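Print this page | E-mail this page

Garment Folder, Part Time (Ref. 161)
Pidano Textile Care, Cheetham site
Posted May 7, 2026

Pidano is hiring part-time folders for its shirt and light garment line. The work is 20 hours a week, standing, at a covered table. Folders spread each piece, square the sleeves, smooth the creases and bring it to a flat rectangle of the size given on the work sheet. Finished pieces are stacked by color.

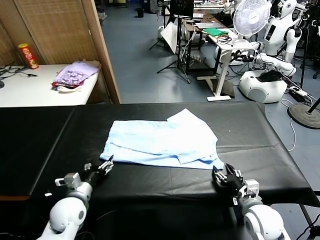 Past applicants have asked whether speed counts more than neatness. Endel, on the folding line, replied that a crooked corner goes back to the start, so new folders should learn the corners first and the pace later.

Requirements: able to stand for a full shift, lift a filled bin and read a work sheet in English. Laundry or retail experience is helpful. Training is paid and starts in September.

To apply, send a one-page work history to the Pidano hiring desk, Room 434, and quote the reference number.

E-mail this job to a friend | Print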